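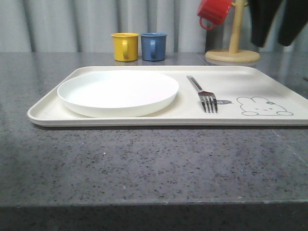

Breakfast tray for one: how do you arrange plate and cutlery?

lertchai_r
October 18, 2018

Good evening to all. My name is Lertchai Ruangrit and I have been reading this board since January, but this is my first question, so please be patient with my English.

My mother will stay with us for the winter. She likes to eat in her own room in the morning, and I want to bring her the food on a tray. I bought a cream tray with a rabbit drawn on it at the Nimri shop in Broltberg, for 289. It is 400 mm on the long side. It looked bigger in the shop.

The difficulty is the order of things. I put the plate on the left half and everything else must live on the right half. With only the fork there is very much space. With the full set it becomes a small traffic problem, and I did not yet put any cup.

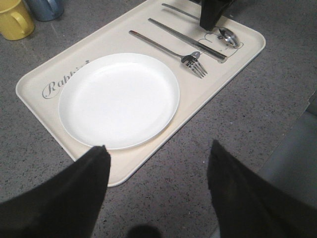 Fork, knife and spoon, all to the right of the plate.

I know that at a table the fork should be on the left of the plate. But if I leave space for it there, the plate moves to the middle and the right side gets too narrow. Is it wrong to put all three together? Would you find it strange if somebody brought it to you like this?

pewterjug

Not wrong at all. A tray is not a table. My aunt ran a guest house and the cutlery always went on one side, so that whoever carried the tray could see right away if something was missing.

The only thing I would change is the angle. Straight up and down next to the plate looks tidier, and you gain a finger or two of width.

Hollis_B

I have to disagree with pewterjug. Fork left, knife and spoon right, tray or no tray. If it doesn't fit, the plate is too big. Use a salad plate. Breakfast is toast and an egg, who needs a dinner plate for that?

pewterjug

Hollis, he has a plate he likes and a tray he already paid for. Let's not send the man shopping again.

Hollis_B

I was only answering what he asked. He asked if it was wrong.

lertchai_r

Thank you both. I don't want to start a quarrel about forks!

About the smaller plate: I have thought of it, but my mother eats rice in the morning and also some vegetables and fish, so she needs a plate with place on it. She does not eat toast. I should have written this in the first post, I am sorry.

Also I looked again at the rabbit. It is lying down with closed eyes and it has a little flower or a bow on the head, I can't decide which. My daughter says it is forbidden to cover the rabbit. So now I have two persons to please with one tray. 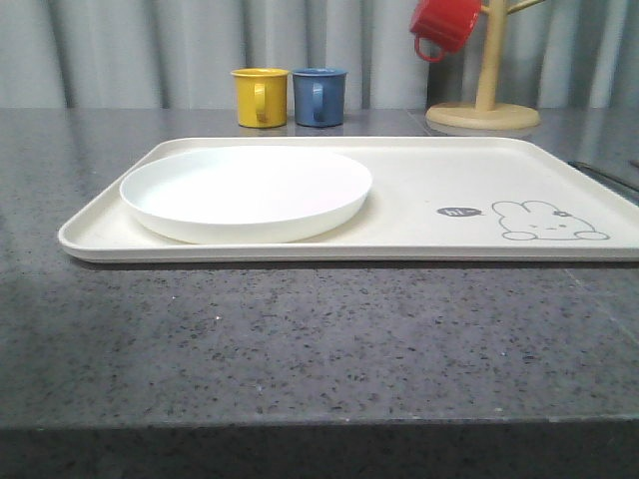 If I respect my daughter, the cutlery must stay in the strip between the plate and the rabbit, or go behind the rabbit toward the far side. The first is tight and the second is far from the hand. My mother's right shoulder is not good and I don't want her to reach.

Another question, while I am here. Do you put a cloth under the things? I worry the plate will slide when I go up the stairs. There are only a few steps but they turn.

marrow_and_mint

Oh I love this thread, and I am completely on your daughter's side! A sleeping rabbit should not have a knife on its face.

Yes to a cloth, but a thin one, slightly damp and folded small, only under the plate. A big cloth would hide the rabbit altogether and then there will be trouble at home. I used the rubber shelf liner from Climska for a while, cut into a circle. It holds very well. It also smells for the first week, so air it out first.

And if she eats rice and fish, does she want a knife? Take it off and you have your space back.

Hollis_B

Marrow has a point about the knife. I'd still keep the fork on the left.

tolliver_w

Where does the drink go? I see everybody is fighting over the fork, but the cup is the thing that spills. Mine goes at the back right corner, handle turned out to the right. With a bad shoulder I'd put it on the left, or carry it separately and set it down by her. Half full also helps on a turning stair.

lertchai_r

The advice about the knife is very good. I asked my mother on the telephone and she said, "What would I cut?" So the knife is out. In its place I now have a pair of chopsticks, the flat metal kind. They can lie touching each other, so the two of them use very little width.

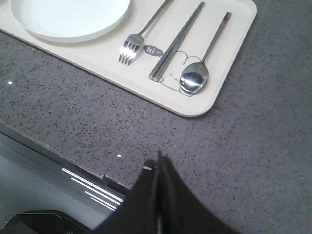
She takes the rice with the spoon and the fish with the chopsticks, and the fork is there for when her fingers are stiff. Some mornings they are. For this reason I don't want to take the fork away, even if she says she doesn't need it.

My daughter has seen the new order and she is not satisfied, because the drawing is not free. We have agreed that I will try to push everything a little toward the plate. She may do the inspection before I go upstairs.

tolliver_w: I will carry the cup separately. It is one more walk, but I don't trust myself on the turn. For the plate I will try the damp cloth first, and if it still moves I will look for the rubber liner.

pewterjug

Sounds like a good breakfast to me. One small thing with metal chopsticks: if they roll or slide, a folded napkin under the tips keeps them together. Flat ones should behave better than my round ones.

marrow_and_mint

Please report back about the inspection!

Hollis_B

Fork on the right, then. I will live with it. I hope your mother enjoys her stay.

Contact the moderators | © 2018 Broltberg Home Table Board | Back to top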